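Automation at the Utensil Sorting Table: What Changes for the Workers
Student project report, Workplace Studies
Author: Tomás Salgado
Supervisor: Beathag Drummond
Submitted 23rd June

1. Background

Hrynyshyn is a company that rents kitchen equipment to cooking schools and to community halls. When a kit comes back, the utensils must be sorted and put into bins before they can go out again. Until last October this was done only by hand. Now the company is trying a robot cell called Virkance for one part of the sorting, and my project was to learn what this means for the people who did the job before.

I visited the trial room and the Clondow warehouse, and I spoke with workers at both. I also read the shift notes, which cover 231 kits.
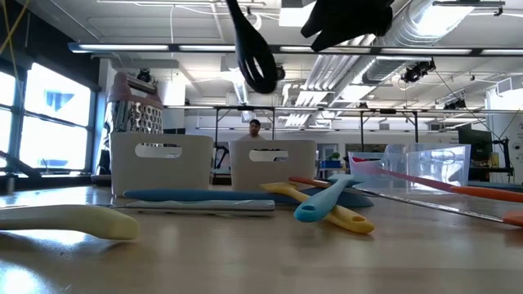

2. What the work consists of

Sorting is usually described as simple work, and the workers do not agree with this. A sorter must know which pieces belong to which kit and must notice damage at the same time. The hands learn it before the head, as one woman told me. For a machine the difficulty is in other places. Utensils lie across each other, as the blue and yellow spatulas do on the table, and a long handle may be under another piece. The slotted spoon in the gripper hangs at an angle, and its bowl has to be brought over a basket before it is let go. A person corrects such an angle with the wrist and does not think about it.

3. What changed for the workers

The first change is in the kind of attention. Before, a sorter looked at the utensils. In the trial, the same person looks at the machine and waits for a moment when help is needed. Two workers said this is less heavy for the shoulders but more tiring for the mind, and that the shift feels longer.

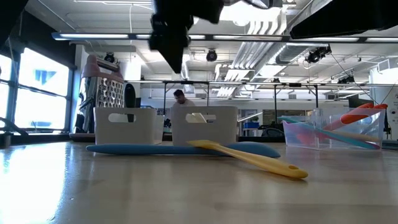 The second change is in the talk between workers. At the old tables in Clondow four people stood together, and new employees learned by listening. With the cell there is one operator for each shift, so the learning has moved to a manual and a half-day of training. Older workers consider this a loss. A younger one told me that he prefers it and that he was never comfortable asking questions at the table.

The third change is in responsibility. If a kit goes out with a missing ladle, it is not clear who should answer for it, and the company has no written rule yet.

4. Limits of this report

I interviewed only nine persons, and none from the Gilon warehouse, where the trial did not start. My questions were in English, which is the second language for me and for most of them. Some answers may be shorter than the opinions behind them.

5. Recommendations

The operator role should rotate, so that every sorter keeps the hand skill. The company should write down who checks a finished kit. I would also propose that one manual table stays open at Clondow for training new staff, at least until the Gilon workers have been asked for their view.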